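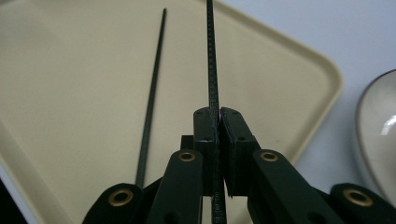

Can a cable tie be used again after it has been cut off a bundle?

A cut tie goes in the trash, and a new one is fitted in its place.

Floltinlow Workshop – Cabling and Storage Meeting
Minutes, 24 October 2021

2 shares | 2 comments

Present: Saron Hadgu (chair), Jomar Yap, Laine Petrauskas, Augustina Abugri (minutes)
Apologies: Darius Sproģis

1. Minutes of the last meeting

The August minutes were accepted with one correction. Item 4 should read "under the bench" and not "behind the bench." Augustina to amend the stored copy.

2. Choice of tie for the bench runs

Jomar reported on the ties now in stock. The thin black ties are suitable for low-voltage leads and network cable along the back of the benches. They are not to be used to carry the weight of a power strip. Laine asked whether the wide ties could be used everywhere so that only one kind need be kept. Jomar's view was that the wide heads catch on the drawer runners and that the wide strap does not pull down properly on a small bundle. Agreed to keep both widths.

Black stays the standard color. Saron noted that colored ties had been used in the Testow room as a labeling method, and that no record of the color code could be found. Labels are to be written on tape flags from now on. Existing colored ties may stay until the bundle is next opened.

3. Tension

Laine has been through the runs in the Testow room. Several bundles had been pulled tight enough to mark the cable jacket. The group agreed on the following wording for the bench sheet:

Feed the tail through the head with the toothed side facing the bundle. Pull by hand until the tie stops sliding along the cables under light pressure. Do not use pliers. Cut the tail flush with the head using side cutters held flat – an angled cut leaves a sharp point.

Jomar asked that the last line be in bold. Scratched forearms have been the most common complaint from people reaching behind the benches. Agreed.

Network cable is to be held with hook-and-loop strap wherever the run is likely to be changed within a year. Ties are acceptable on fixed runs. Laine does not agree with ties on network cable at all and asked for this to be recorded.

4. Storage

Opened bags are being left on the windowsill of the Kļaviņa room. Ties kept in direct sun and dry air become brittle, and Jomar had a number of them snap at the head while being tightened. Bags are to be kept closed and in the gray cabinet, with the purchase month written on the bag in marker. Undated bags to be used first, on light bundles only.

Loose ties are to be stored straight. A tie that has been folded keeps the bend and is awkward to feed through a narrow gap. Augustina will cut down two lengths of drain pipe as upright holders, one for each width. Saron asked whether the holders could be fixed to the inside of the cabinet door. Augustina thinks the door is too light for this and will put them on the shelf.

5. Work order 3849

Rerouting of the leads behind the Pisico bench. Darius had sent a note before the meeting. The old adhesive mounts have let go along the rear edge and the bundle is hanging. He recommends screw-down mounts. Drilling the bench top was not supported. Mounts will be screwed to the rear rail, which is already drilled at one end, and the bundle lifted clear of the floor for sweeping.

Power is to be off at the bench during the work. Darius to agree on a time with Laine, who has equipment on soak test there. The work should take roughly two hours.

The slack at the right-hand end was discussed again. It was left long so that the bench could be pulled forward. Saron will check if this is still needed before anything is shortened.

6. Waste

Cut tails on the floor. Each bench already has a tub for offcuts. Whoever cuts the tie clears the tail. No further action.

7. Other business

The good side cutters are missing from the shadow board. Jomar believes they are in the Kļaviņa room and will look.

Actions

Augustina – correct August minutes; make holders; print new bench sheet
Darius – fit screw mounts, work order 3849
Saron – check slack at Pisico bench
Jomar – side cutters; move open bags to cabinet
Laine – mark bundles in the Testow room that need to be retied

Next meeting to be set when the Pisico bench is finished.

Related items
Bench sheet: tape flags and how to write them
Minutes – August
Gray cabinet contents list
Hook-and-loop strap, cutting to length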